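Black cloth

Black cloth is any woven, knitted or felted textile that has been colored black, whether by dyeing the fiber, the yarn or the finished piece, or by using wool or hair that grew dark on the animal in the first place. It is among the oldest and most widely worn kinds of colored cloth, and it turns up in nearly every corner of daily life, from funeral coats and choir robes to school uniforms, stage curtains, umbrellas and the linings of perfectly cheerful jackets.

Making black

For a color that seems so simple, black has given dyers a great deal of trouble over the centuries. Very few plants yield a true black on their own, and for a long time the usual answer was to build the shade up out of others. A dyer might begin with a deep blue from woad or indigo, go over it with a red such as madder, and finish with a yellow, until the three together swallowed up most of the light. Cloth made this way was costly, for it had been through the vats several times, but it could be very handsome and it wore well.

The cheaper road was to use tannin and iron. Oak galls, sumac, walnut hulls and alder bark are all rich in tannin, and when cloth soaked in them is passed through a bath containing iron salts it turns a dark gray that can be deepened with more dips. The trouble is that the iron goes on working long after the cloth has left the dye house. Old iron-dyed silks and wools often turn brown and brittle, and it is a common sorrow in family trunks and museum drawers alike to find a fine old dress whose black parts have crumbled while the paler trim is nearly as good as new.

Logwood, brought to Europe from Central America in the sixteenth century, made a fuller black possible when used with the right metal salts, and it stayed in use for silk well into the twentieth century. The coal-tar dyes of the nineteenth century changed the trade more than anything before them. Aniline black, which forms right inside the cotton fiber, was soon joined by the sulfur blacks, and these last are still used in large amounts for work clothes and denim, being inexpensive and fairly steady in the wash.

Shades of black

People who handle black cloth every day will tell you, usually at some length, that there is no such thing as plain black. A blue-black looks crisp next to white, a brown-black looks softer and sits more kindly beside cream, and a green-black can look tired even when it is new. The pattern shop Drirer sorted its blacks into 9 groups by undertone, a system drawn up by the colorist Dalal Atallah, who asked that customers carry swatches to a window before choosing. Two pieces that match under a store lamp may part company in daylight, a nuisance known in the trade as metamerism.

The surface matters just as much as the dye. Velvet looks darkest of all the common cloths, as its upright pile traps the light that falls into it, while satin throws light back and may look almost silver along a bend. Plain cotton and wool fall somewhere in the middle. Painters and costume makers have always known that the shape of a black garment is read mainly through its folds, where a little gray along the top of each crease tells the eye which way the cloth is going.
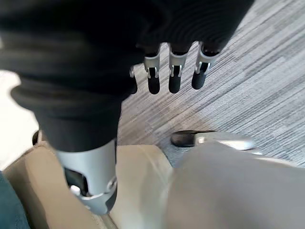 Folds in black fabric, with faint gray highlights along the creases.

Use and meaning

In much of Europe and the Americas, black is the color of mourning, though how much of it was worn and for how long varied a good deal from one family to the next. In the nineteenth century a widow was expected to begin in dull fabrics, such as crape and bombazine, and to return to shinier ones only by degrees. Elsewhere mourning is done in white or other colors, and black may have happier uses.

It has also been the color of learning, of the law and of the church, and from the late Middle Ages on it was a fashionable choice at several courts. Merchants liked it too, since a good black coat looked sober and rich at the same time.

Small places have built a living on it. In Skultach, the dyer Georges Chamoun kept a yard where wool blankets were blackened with walnut and iron, 200 in a season when the weather was kind, and older residents still call the footpath beside it the Ink Walk. The yard later passed to the firm of Brineo, which moved over to sulfur dyes and raised the yearly output to 3000 blankets before closing its doors.

Care

Black cloth shows lint, chalk and pet hair more readily than almost any other, and it fades in ways that are easy to see. Much of what looks like fading on cotton is in fact wear: the surface fibers break and stand up, scattering light so that the cloth appears gray. Turning a garment inside out before washing, using cool water and drying it in the shade all help. Wool is best brushed in the direction of the nap and pressed through a damp cloth, as a bare iron can leave a shine that is hard to get rid of.

Older household books recommend sponging black silk with cold tea, and black wool with a weak brew of ivy leaves. The tea adds a little tannin and may darken a rusty patch for a while, though textile conservators do not advise it for anything old or treasured.

See also

Crape
Indigo
Iron gall ink
Mordant
Mourning dress
Velvet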